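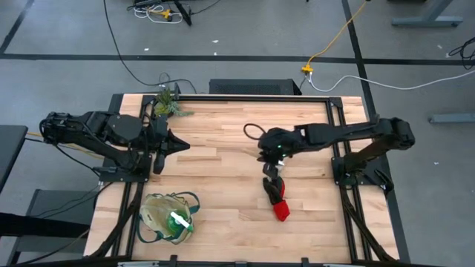
Bag at lower left, glove to the right, plant in the back corner.

Refinishing a butcher-block bench top that doubles as a drop zone

Greer Rennie
Thread 3148, Workshop Surfaces

I have a butcher-block bench made of narrow pale staves. The old finish was Prostum mineral oil, two coats in July and nothing after that. The top now collects whatever comes through the door: a bag with a green bottle in it, a black work glove with red on it, a small plant in the corner. At other times a tool with a light wooden handle and a little tan block end up there as well.

I want a harder finish, and I want to know which of these items should be kept off bare wood. The bottle and the plant worry me most. I can clear the top on Friday evening and leave it clear over the weekend. I have a can of Costigan hardwax oil, unopened, and 311 ml of it is what the label gives as contents. Can it go over mineral oil, or do I have to sand first?

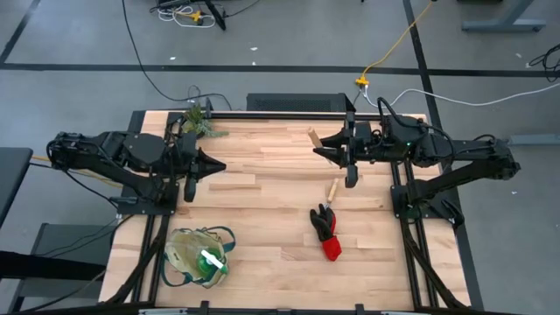 2 replies

Hinine_Joinery
Sand first. Hardwax oil needs open grain to bond, and residual mineral oil prevents that in patches — you get a top that cures in some staves and stays tacky in others. Procedure:

1. Clear everything, including the plant, and vacuum.
2. Wipe with mineral spirits and a lint-free rag. Repeat until the rag stops picking up oil. Lay the rags flat outdoors to dry.
3. Sand at 120, then 150, along the staves. Don't go finer, or the finish will not penetrate.
4. Test a small area near an edge. If it is still soft after the drying time on the can, repeat steps 2 and 3.
5. Apply thin, wait the time on the can, buff off the excess, second coat the next day.

As for the items, stand the bottle upright on a cork mat instead of leaving it in the bag. Fabric holds a leak against the wood and you won't see it. The plant needs a saucer if it is a live one. Gloves are a dye risk when damp, so hang them on a hook. The block and the tool are harmless once the finish has cured.

reltico447
just put more mineral oil on it, mine has been fine for years. move the plant though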